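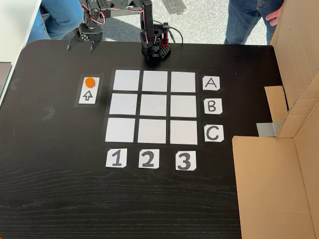
# umia-tabletop-grid

6 min read

Notes and files for the Umia grid set. Tic-tac-toe played on a real board, on a real table, with labels so every move can be written down. Readme is short on purpose, will fill in later.

Maintained by Afshin Ghasemi. Last touched 21/01/2026.

## What's in the repo

- `games/` - one text file per game, moves in order
- `boards/` - overhead stills, one per move
- `print/` - label cards and the start card, print at 100%
- `build.md` - longer version of the build notes below

48 games total. 30 of those are full games to a win or draw, the rest are openings only (stopped after the second move, see Known problems).

## The board

Nine white paper squares, three by three, black tape between them. Tape is the grid lines. Don't draw the lines with a marker, we tried that on the Plendik board and it bled into the paper.

Rows are letters, columns are numbers:

```
A [ ] [ ] [ ]
B [ ] [ ] [ ]
C [ ] [ ] [ ]
 1 2 3
```

Row A is the far row, C is nearest you. In the drawing above the letters are on the left becuase it's easier to type. On the table the letter cards go on the RIGHT of the grid and the number cards go under it. Center square is B2. Bottom left is C1. Always letter first, then number.

Label cards are hand lettered, black on white, and cut out with scissors. Edges are a bit wonky, corners clipped. Fine. What matters is the characters are thick enough to read from a standing position.

## Start card

Small white card to the left of the grid, black tape border, level with the top two rows more or less. Arrow drawn on it pointing away from you, toward row A's side of the table. The next disc to be played sits on this card, at the upper end past the arrow point. One disc at a time - never stack.

Orange is the first player in every game in `games/`. Second player's discs are white with a pencil dot, which was a mistake (see below).

## Building one

You need:

- white paper, heavier is better
- black tape, matte
- scissors, ruler, pencil
- discs, flat, all the same size
- a dark tabletop

Steps:

1. Cut nine squares the same size. Use one as the template for the other eight, don't measure each.
2. Lay them out dry. Leave gaps the width of your tape.
3. Tape the two long verticals first, then the two horizontals. Press down hard where they cross.
4. Letter cards on the right, A at the top. Number cards underneath, 1 on the left.
5. Start card last. Border first, then draw the arrow.

Takes 30 minutes if the tape behaves. Trevaskis version used card stock and glue, looked nicer, couldn't be moved to another table. Paper and tape comes up clean.

Dark table is worth the trouble. On the light one the squares vanish in the stills and you're left squinting at tape.

## Game file format

Plain text, one move per line. Player, square.

```
O B2
W A1
O C3
W A3
O A2
W C2
```

O is orange, W is white. Last line is `END` plus the result: `O`, `W` or `DRAW`. The snippet stops partway, so no END. Openings have `END OPEN`.

A square that gets corrected (disc set down half on the tape, nudged over) is logged once, as the final square. No separate entry for the nudge.

## Rules we stuck to

- A disc counts as in a square if most of it is on the white
- Disc touching tape is ok
- Disc over a tape crossing gets replayed
- Clear the whole board between games, including the start card
- Check the labels before the first move. Someone had 1 and 3 swapped for a whole batch in November

## Known problems

- White discs on white squares. Bad idea. The pencil dot helps up close and hardly at all in the stills. Next batch will be a darker color.
- 10 games from the Haltia table have glare across row C. Kept in, listed in `boards/glare.txt`.
- The swapped label games were fixed in the text files but the stills still show the wrong cards. Trust the text.
- Openings are lopsided, far too many start on B2. Use the full games if you want anything like a spread.
- Tape lifts at the corners after a few days in a warm room. Press it down or redo it, don't put a second layer on top - discs catch on the ridge.

## Not done yet

- four by four version (letters to D, numbers to 4)
- spare label cards in the print folder, currently one of each
- a check script for illegal moves. I've been reading them through by hand, so there's probly one or two left in there

## Using it

Free for classroom, hobby and research use. Say where you got it. If you print the cards and change the lettering, keep the letter-then-number order or none of the game files will line up.

Mistakes in a game file: open an issue with the file name and line number. Don't send the whole file back corrected, I can't tell what changed.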